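My Tone Cap Problem, and Yours

I got into it again with a customer over capacitors, so I might as well write it down and point people here next time.

He brought in a two-humbucker guitar, a Tillman, one of the set-neck ones with the tobacco finish. Nothing wrong with it except a scratchy volume pot. While I had the cover plate off he asked me to swap both tone capacitors for a pair he had bought online, made by an outfit called Grostholm. Paper in oil, big as a cigarette filter, nice lettering. He paid 30 dollars each. The ones I took out were little green film caps that cost less than a stick of gum.

I put them in. He's the customer, it's his guitar, and it's ten minutes of work. Then he plugged in, strummed a big open G with the tone knob all the way up, and told me the top end had "opened up."

With the tone knob all the way up, on that guitar, there is a 500k pot sitting between the signal and the capacitor. The cap is barely in the conversation. And I had just cleaned his volume pot and put new strings on. I asked which of those he thought he was hearing. He said all of it, but mostly the caps.

I'm not a person who thinks everything sounds the same. Pot values matter and you can hear them. Put a 250k volume pot in place of a 500k on a humbucker and the highs come down, and my neighbor who doesn't play anything could tell you so. Cable length matters, if you run straight into the amp with no buffer. Pickup height matters a whole lot, and it's free, and almost everybody skips it. The value of the tone cap matters once you start turning the knob down. A .047 and a .022 don't sound alike at zero, and I'd be suspicious of anybody who said they did.

What I don't buy is that two caps that both measure .022, one film and one paper in oil, will sound different in a guitar. I've heard all the reasons. The oil "breathes." The old ones have "drifted in a musical way." Well, if it drifted, then it isn't .022 any more, and you can get the same thing by buying a new one of whatever value it drifted to.

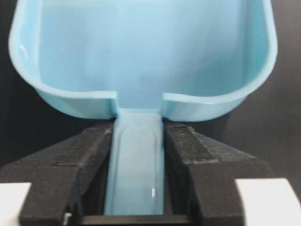
So in July I finally tried to do it right, or as right as I can do it in a shop with a compressor running next door. I wired a rotary switch into a small metal box with four caps on it, all matched as close as my meter can read. One cheap film, one ceramic disc, one Grostholm, and one old paper cap I pulled out of a dead radio (I went through a pile of those before I found one that wasn't leaking current like a sieve). The switch let me go from one to the next with the guitar still ringing. No waiting, no soldering iron, no forgetting what the last one sounded like while you put the knobs back on.

Paloma Greenberg came by to play, because she has better ears than I do and no money riding on the answer. She sat with her back to me and I turned the switch. Sometimes I turned it all the way around and landed where I started, which I'd told her I might do. She called out "same" or "different" and I wrote it down.

She did about as well as a coin would. Her own words were "I was guessing after the first minute." When I left the switch alone and only made it click, she said "different" quite a few times, and once she said it was warmer.

I did it myself after, with her on the switch. I won't bore you. I was no better, and I've been doing this long enough that I kind of hoped I would be.

Now the holes in it, before somebody writes to me. It's one guitar and one amp. The amp was a Breltach combo, clean, and a clean amp might hide things a dirty one would show. I did turn it up some at the end and we heard nothing new, but by then we were both tired. Two people isn't a study. And I only used the tone control at three spots: full up, half, and off. If you want to tell me the magic is at seven, fine, try it at seven with a switch and somebody else's hand on it.

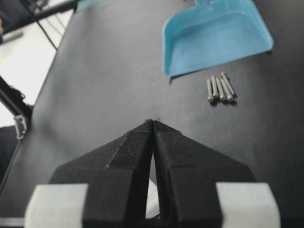

The other thing I hear is that the makers of the fancy caps hold them to tighter tolerance. Maybe. I measured the two Grostholms before I soldered them in and they were good, within a couple of percent. But a cheap film cap is usually within ten, and if that bothers you, buy a bag of 100 and pick your favorites. You'll still come out ahead and you'll have caps for the rest of your life.

The pots, meanwhile, are where the real slop is. I've had brand-new pots marked 500k read anywhere from the low 400s up to 550. I bought some Litum pots this spring that were supposed to be the premium line and one was down at 410. People will swap the harness, get a pot that reads higher than the old one, hear more treble, and give the credit to the cap because the cap was the pretty part. I'm pretty sure that explains most of what gets posted about this. When you buy a prewired harness you're changing everything in the guitar at once, so of course it sounds different.

If you bring me a guitar and it's dull, I'm going to do these in this order. Strings. Pickup height. Clean or replace the pots, and measure the ones going in. Look at your cable. If you've still got a complaint I'll try a different cap value, and I'll clip it in with alligator leads first so you can hear it before you pay for it.

I'll still install whatever you hand me. I just won't say I heard it open up. The customer with the Tillman is very happy, by the way, and he wants to talk about cloth wire next.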